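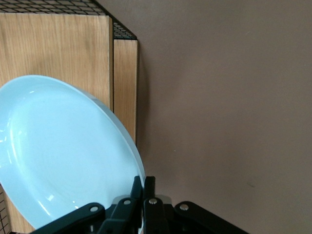
19 May 2018

Bindery and press notebook, Haslam workshop

Started with the Driria sheets. This is the short-run edition of the prize novella, 182 pages, sewn, paper over boards. The prize people want 200 copies for the award dinner and the shop. Terence Bellamy has the type set and the last corrections are in, apart from the acknowledgments page, which the author keeps adding to. I have told the publisher that page is now closed. It has to be, the plate for that form is made.

Read through the first proof against the author's typescript. Notes so far:

- p. 11, "Katutville" broken over the line as Katut-ville. Fine by me, but the author objects to the town name being broken anywhere. Terence will track the line above.
- p. 34, the epigraph to part two sits too close to the part title. Drop it by one line.
- p. 70, a widow at the top. Three words. Tried taking in the paragraph before and it looks cramped. Leave until we see what the p. 11 change does, as the whole of chapter one might pull back a line. Probably won't reach that far.
- p. 118, italics missing on the title of the song.
- p. 151, quote marks the wrong way round after the dash. Same fault as in the February pamphlet. Check every dash followed by a quote, the software gets them wrong each time.

Paper. The cream stock arrived and it isn't the same cream as the sample. Put the two side by side at the window and the new one is yellower. Elsie Gosling thinks it's the same mill and a different making. She rang the merchant, who said it was within tolerance. We could send it back and lose the week. I asked the publisher and they are happy with it, having never seen the sample anyway. Using it. For the record, the sample sheet is pinned inside the back cover of this book so we can compare when the next lot comes.

Grain checked on the first ream, long, correct for our fold. Checked the second ream as well after what happened with the poetry book. Also correct.

Folding. Made one dummy from blank sheets at full extent. Bulk without boards is a touch more than Terence allowed for on the spine, so the spine lettering will want moving over. He has it set with the author's surname at the top and the title running down. With the extra width we could go up a size on the title. Tried it on tracing paper and wrapped it round the dummy. Better at the larger size. The prize line ("Winner of the Skatero Prize") does not fit on the spine at any size worth reading, so it goes on the back board and on the belly band only.

The belly band is a nuisance. The Skatero people want it printed with the judges' sentence, and the judges have given us a sentence of 3 clauses with a semicolon in it. Set in one line it runs right round the book and under itself. Set in two it's all right but the band has to be deeper, and then it covers the author's name on the front. Options are to lift the name on the cover, or ask for a shorter sentence. Elsie has written to ask for a shorter sentence. I would lift the name regardless. It looks low to me.

Sewing. Test section sewn on tapes, two tapes, and again on three. Two is enough for a book this size. Used the 18/3 thread on the first and the swell was too much, went down to 25/3 and it sat much flatter after nipping. Use 25/3 for the run. Wax every length, and tell whoever is helping to wax every length, as last time the unwaxed ones were easy to pick out by the fuzz.

Paste and glue. Mixed PVA with a little paste for the spine, the usual. The pure PVA grabs too fast for lining up the mull if you are working alone. Endpapers to be tipped on with paste only.

Endpapers. Blue was asked for. We have two blues in the drawer and the author has picked the paler one, from a swatch sent by post. There's enough for the run with a small margin for spoils. Cut them all in one session so the guillotine setting isn't touched.

Cover. Patterned paper proof pulled on the flatbed press. First three pulls light on the left side. Packed behind with one sheet of tissue, then it came up even. Ink is the dark gray we mixed for the lecture series with a little more black. Formula written on the tin lid and copied here: 6 parts opaque white, 5 black, 1 blue by weight. Allow it overnight before covering. I covered a trial board with a sheet that had been hanging since lunch and got my thumbprint on it.

Text about the author. The publisher's flap copy came through and there are two different years for her first novel, one in the flap copy and another on the "also by" page. Asked which is right. Terence says it is the "also by" page, from his own copy on the shelf, but I want it from her. No change until she replies.

The flap copy also says the novella is set in Katutville "between the wars" and chapter four has a television in it. Pointed this out as politely as I could.

Elsie read the whole thing last night and says it holds up. She found one more literal that I had missed, p. 96, "form" for "from". Added to the list. I read that page twice. I'm better with punctuation than with words that are real words.

Numbering. The copies for the dinner are to be signed and numbered, the rest unsigned. The colophon currently says all copies are signed. Needs changing before we print that form. New wording, agreed by phone:

Printed and bound at Haslam in an edition of 200 copies, of which those numbered are signed by the author.

The author will sign loose sheets ahead of binding, so the colophon form has to be printed first and sent out flat between boards. Send spares. The last author we did this with spoiled a fair few by stacking them wet.

To do:

Terence: p. 11 line, p. 34 drop, spine lettering up a size, colophon wording, dash and quote check right through.
Elsie: chase the judges' sentence, chase the date query, order more 25/3 and a new bone folder to replace the cracked one.
Me: cut endpapers, cut boards, clean the press, print the colophon form once the wording is proofed.

Left the dummy under weight with the trial case beside it. Look at the joint tomorrow before cutting any boards, as I think the gap wants to be a hair wider.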